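Who looks after the robot's hands?

Adverts for robots like to say that they never get tired, never need a tea break and never make mistakes. The first one is nearly true. The second one is cheeky, because a machine that is switched off for cleaning is having a break whatever you call it. And the third one is rubbish.

Take a gripper. A gripper is the part of a robot that picks things up. Lots of them have only two fingers and no thumb, and the fingers don't bend the way yours do. They move together and they move apart. You would think there wasn't much in there to go wrong.

Rosalind Bellamy mends grippers for a living, and she laughed when we said that.

"It's a pinch," she said. "Try going through a whole day with only a pinch. Then try doing it with dirty fingers and a loose knuckle."

What goes wrong?

Dirt, mostly. Fluff and dust settle on the fingers, and a dusty finger doesn't hold as well as a clean one. You can test this at home. Dip your finger and thumb in flour and try to pick up a marble.

Screws come next. Each time a gripper closes, it gives its own screws a tiny shake. One shake does nothing. Thousands of shakes can turn a screw enough to make a finger wobble, and a wobbly finger doesn't land where it should.

Then there are cables. A cable that is bent in the same place again and again will break inside, where you can't see it. (If you have ever had headphones that only work when you hold the wire in a funny way, you have met this problem.)

So what does looking after one mean?

Rosalind works from a list with 14 jobs on it. We won't print them all, as several are "check the other side as well". The main ones go like this.

Switch it off first. Always. A small gripper can still give you a nasty nip.

Wipe the fingers with a dry cloth and look at the inside faces, where the gripping happens. A scuff is fine. A deep groove means a new finger pad.

Try every screw with the right size of screwdriver. Tight enough is the aim. Too tight and you can crack the part.

Run your hand along the cable and feel for lumps and flat bits.

Open and close the fingers and see whether they meet in the middle. If one gets there before the other, something is bent or something has slipped.

Last of all, pick something up.

Why pick up something soft?

A hard block is easy. Squeeze it a bit too much and it stays the same shape, so you may never find out that the gripper is squeezing too much. A soft thing shows you. It dents where the fingers press, and if one side dents more than the other, you have a question to answer.

It may not be the gripper's fault, mind you. Conall Noonan, who works at the next bench, once spent a whole afternoon adjusting a perfectly good gripper. The stuffing in his test toy had all moved to one side. He had written 13 lines of notes about it, too.

Can you use a gripper without a robot?

Yes. Some grippers are made to be held in a person's hands. The person does the moving and the gripper does the gripping. They need the same care as the ones on robot arms, and they get knocked on table edges more often.

Doesn't a clever robot look after itself?

People who sell robots do say this sort of thing. A company called Gandetti told us its newest machine was "self-maintaining". We asked what that meant. It meant a light comes on when the machine would like somebody to come and clean it. Our fridge does that.

A light can be useful. It still can't hold a screwdriver. So when an advert tells you that a robot does a job all by itself, ask who wipes its fingers, and how often, and whether that person is in the advert. We looked through 109 pages of the Gandetti brochure and didn't find one cloth.

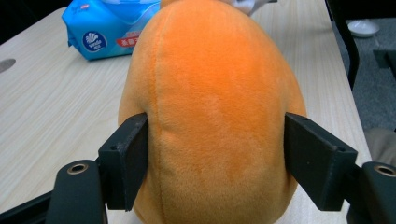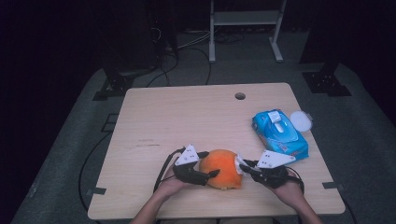
Hand-held grippers squeezing something soft and orange. Look for the black fingers pressing in from each side.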